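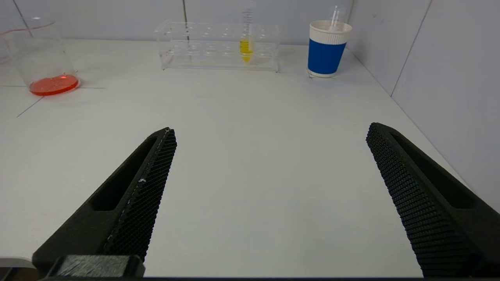 Se busca gente para el equipo Nekano (sidecar, temporada que viene)

Hola a todos. Soy Aranka Szűcs, piloto de sidecar, y escribo esto yo misma porque en el equipo somos cuatro gatos y los otros tres están peleándose con el remolque. Vamos al grano: necesito pasajero o pasajera para el próximo año, y de paso una persona más para el box.

El año pasado corrimos con chasis Betau y motor de 600, terminamos en el puesto 11 del campeonato y nos perdimos dos carreras por una caja de cambios que no quiero ni nombrar. El motor ya está abierto y revisado, el chasis ha vuelto de pintura (¡por fin no es marrón!) y Gulyás nos sigue poniendo los neumáticos con descuento, que para un equipo como el nuestro es media vida. Mi pasajero de estos últimos años se ha mudado por trabajo y no le dan los fines de semana. Le echaré muchísimo de menos, pero la plaza está libre.

Lo que pido para el puesto de pasajero

Que peses más o menos lo que pesa una persona normal, eso lo hablamos. Me importa mucho más que aguantes colgado en una curva larga de derechas sin cerrar los ojos. Si vienes del motocross, de la escalada o de la gimnasia, perfecto. Si ya has hecho sidecar, te invito a cenar antes de que te llame otro. Licencia federativa en regla o ganas de sacártela este invierno, mono de cuero propio y casco homologado. Mono de repuesto tengo uno, pero es de mi talla y soy bajita.

Para el box

Alguien que sepa montar una cadena, leer una bujía y no ponerse nervioso cuando yo sí lo estoy. No hace falta título. Carné de coche con remolque, eso sí, que son muchos kilómetros – el viaje más largo del calendario son 674 solo de ida y no me apetece hacerlos todos al volante y luego correr.

Qué ofrezco

Sueldo no hay, prefiero decirlo ya. Pago inscripciones, gasolina, comida del fin de semana y cama (en la furgoneta o en el hotel, según cómo vaya la cosa). El seguro de carrera corre por cuenta del equipo. Si hay premios, se reparten a partes iguales entre piloto y pasajero, y una parte va al bote de piezas. Para la primera prueba pido 50 euros de fianza por el equipo de intercomunicación, que se devuelven cuando lo devuelves tú.

Las pruebas

Serán en octubre en el circuito de Zuvura, de 9 de la mañana a 2 de la tarde. Empezamos con el sidecar parado, subiendo y bajando de la plataforma, y luego unas vueltas tranquilas. Las rápidas, después del bocadillo o antes, según estómagos.

Escríbeme por el formulario de la web contándome quién eres, qué has corrido y cuánto mides. Con un par de párrafos me vale, y si tienes algún vídeo mándalo también – aunque salgas cayéndote, que de eso se aprende un montón. Contesto a todo el mundo, normalmente por la noche.

Aranka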